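Mini Fridge - Small Appliances - The Lastmont Household Wiki

A mini fridge is a refrigerator small enough to stand on a table, a shelf or a sturdy cabinet. People also call it a compact fridge, a dorm fridge or (in my family, anyway) the snack box. I've looked after this page since February and I'm still adding to it, so bear with me!
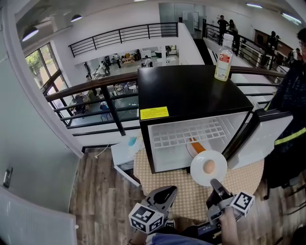
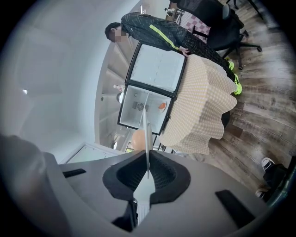

A black mini fridge with a white interior, open on a tabletop.

How they cool

There are 2 main kinds. Compressor models work like the big one in your kitchen, and they'll keep milk and eggs properly cold. Thermoelectric models use a small electric plate and a fan, with far fewer moving parts, but they struggle in a hot room. I had one of those in Drenarham and it was great for soda and hopeless for butter. For food that spoils you want 40°F or lower, and a cheap fridge thermometer will tell you if you're getting it.

Size and layout

The smallest ones hold 6 cans and not much else. Once you get up to 23 cans there's usually a shelf you can take out, and I do love a removable shelf - tall bottles finally fit! Eggs are happiest in a carton or on a small plate toward the back, away from the door.

Where to put it

Pick something level that can take the weight, and leave a gap for air behind the fridge. If you like a tablecloth under it, pull the cloth smooth first and keep it clear of any vents.

Names and makers

Older catalogs from Halilović list theirs as "table coolers," and Mumier called its line "room fridges." Same thing, really.

See also: Cooler, Ice box, Wine fridge

Last edited Thursday, August 11, 2022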